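Ticket status: Resolved
Category: Online orders / Checkout
Reported by: Nostitz Garden Supply, web store team

Summary
Customers ordering potted succulents were charged the wrong shipping rate at checkout. The fault began in April, after the Gristier rate table was updated.

Impact
A total of 1,828 orders were reviewed. Of these, 217 carried an incorrect charge. Orders collected in store were not affected.

Log
9:10 a.m. - Report received. A basket weighing 200 grams was priced as freight.
9:45 a.m. - Fault reproduced on the test store. Clearing the cache made no difference.
10:30 a.m. - Rate table compared with the previous version. The upper limit for small parcels should read 2,000 grams. The new table gives 2,000 with no unit, and the Ardeleanu checkout module reads a blank unit as ounces on some lines and as grams on others.
11:20 a.m. - Unit column restored by hand. Rates correct for single items, still wrong for sets.
1:15 p.m. - Sets traced to a separate table held by Amon, the warehouse system. The same correction was applied there. 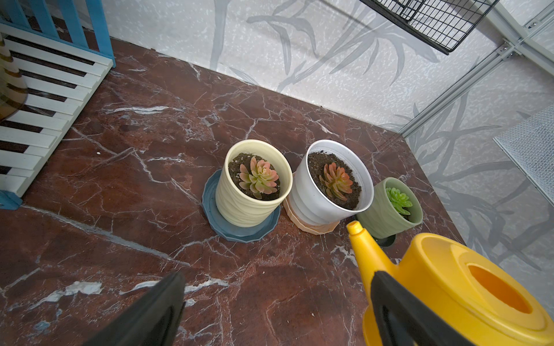 2:05 p.m. - Test orders placed for single pots, sets and mixed baskets. All rates matched the printed schedule.

Resolution
Refunds have been issued to the original method of payment. Store staff should not issue a second refund by hand. The import tool now rejects any rate table with an empty unit column - the error message names the line at fault.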